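Werkstattbuch, Oktober, 14:20 Uhr
Eingetragen von Dagim Admasu
Kategorie: Teleoperation / Datenaufnahme

Weiter mit dem Küchensatz am Tisch Abdella. Heute nur Fernsteuerung, kein Handführen. Beim Handführen hatte ich letzte Woche ständig die eigene Hand im Kamerabild, die Aufnahmen taugen fürs Training nichts und sind aus dem Ordner Stirnik gelöscht. Die Führungskurven habe ich behalten, falls jemand die Gelenkmomente vergleichen will.

Stand der Sammlung nach dem Vormittag: 1226 Episoden insgesamt, davon 49 von heute. Zwei davon habe ich verworfen, beide Male Verbindungsabbruch zum Leader-Arm. Emby meldet dann »stale command« und hält an, der Follower bleibt in der letzten Pose stehen. Neu verbinden reicht, man muss aber vorher den Leader ungefähr in dieselbe Stellung bringen, sonst zieht der Follower beim Freigeben ruckartig nach.

Aufgabe im laufenden Block: Sieb am Rand fassen, anheben, ein Stück versetzt wieder abstellen. Das übrige Spielzeug bleibt zwischen den Episoden nicht am selben Platz, ich verschiebe alle paar Durchgänge etwas.

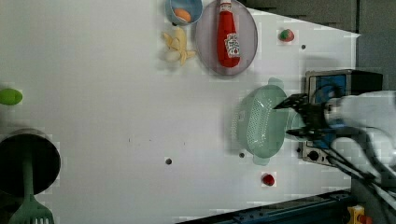 Am Rand greifen geht am besten, wenn ein Finger innen und einer außen sitzt und der Greifer nicht zu tief kommt. Setzt man zu tief an, drückt der innere Finger auf den Siebboden und das ganze Teil kippt. Beim Vormachen merkt man das am Leader nicht, Kraftrückmeldung haben wir ja keine. Ich gehe deshalb langsam von oben heran, halte kurz an, schließe dann. Die Pause bitte nicht zu lang machen – ab etwa einer Sekunde lernt das Modell das Stehenbleiben mit. War beim Satz aus Skorkdale genauso.

Zweiter Punkt: Geschwindigkeit. Meine Episoden vom Morgen sind deutlich langsamer als die nach der Pause. Zum Trainieren würde ich beides drinlassen, aber in den Metadaten markieren. Feld »operator_note« gibt es schon, wird nur nie ausgefüllt.

Skalierung Leader zu Follower steht wieder auf 1:1. Mit der kleineren Übersetzung war das Ansetzen am Rand genauer, dafür musste ich zweimal umgreifen und das sieht in den Daten unschön aus.

Offen:
– Zeitversatz zwischen Kamera und Gelenkdaten nachmessen
– verworfene Episoden aus der Zählung in Emby nehmen
– Greiferöffnung beim Start festlegen, im Moment macht das jeder anders

Nächster Block dieselbe Aufgabe, aber mit gedrehtem Sieb.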